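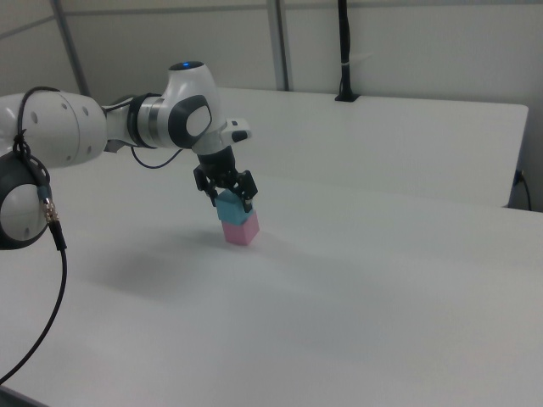
Ticket: Foreign ministry statements missing from the daily digest
Product: Rikgate
Opened by: Jozef Hermans, Claeys
Assigned to: Gerrit Dierckx
Opened: Tuesday, December 6, 2022
Priority: High
Status: Closed

Reported problem

Our morning digest on the Black Sea region has gone out short two days in a row. Statements from 3 foreign ministries are missing. The researchers found them on the ministry websites, so they were published. Our own archive search does not return them either. Nothing has changed on our side apart from the new topic list we loaded in October. The digest goes to people who brief members of parliament on sanctions and border questions, so we need the missing items back before the next mailing.

Jozef Hermans

Reply, Gerrit Dierckx

I can see the gap. The digest job ran on time both days and did not log an error. Please send me the following:

Web addresses of two or three missing statements
The name of the saved search behind the digest
Whether the missing items are in English, the original language, or both

Please don't rebuild the saved search yet. I want to look at it as it is.

Reply, Jozef Hermans

Addresses are in the attached text file, 11 in total. The saved search is called "Black Sea official". English versions are missing. The original-language versions are in the archive but were not picked for the digest, as that search is set to English only.

One of them is a joint statement on grain shipments. We have it from one signatory and not from the other two. 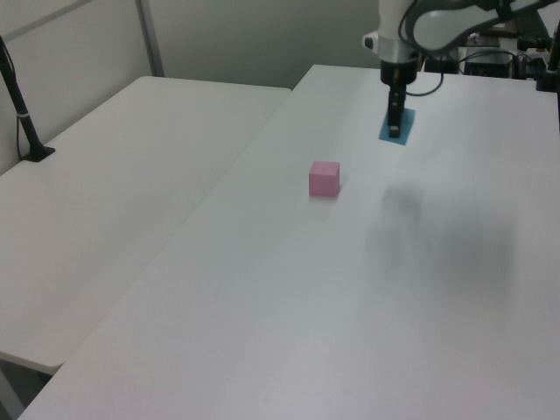

Small pink cube on a white table.

Log, Gerrit Dierckx

Checked the collector for all 11 addresses. Every page was fetched, with full text. The collector is working.

Checked the duplicate filter. All 11 were marked as copies of an existing item and hidden. For the joint statement this is half right: the wording is the same, but each ministry should have its own entry.

The other pages should never have matched. They all begin with the same long notice about cookies and site security, put there by the ministries' shared page template. The filter compares the opening part of each text, and the notice fills that part.

Turned the filter off for one source as a test and ran the collector again. The statements from that source appeared in the archive.

The topic list from October is not involved.

Fix applied

1. Added a rule to strip the notice before the comparison.
2. Set the filter to compare only within one source, so joint statements keep a separate entry for each government.
3. Reprocessed the last 6 days for your account.

Please run the saved search again and check the count. Your mirror at Ellano copies overnight, so it will stay behind the main archive until tomorrow.

Reply, Jozef Hermans

All 11 are there now, and the grain statement shows three times with the right ministry on each. One leftover: a speech that came in through the Flistska feed is now listed twice – once from Flistska and once from the ministry itself.

Reply, Gerrit Dierckx

That follows from step 2. Flistska counts as its own source, so its copies are no longer matched against the originals. I have set it to "reprint" in your source list. Reprints are still compared with everything. The second copy of the speech is hidden again.

Reply, Jozef Hermans

Confirmed, one copy. We will send a corrected digest this afternoon. You can close this.

Closed by Gerrit Dierckx. Cause: duplicate filter matched on template text.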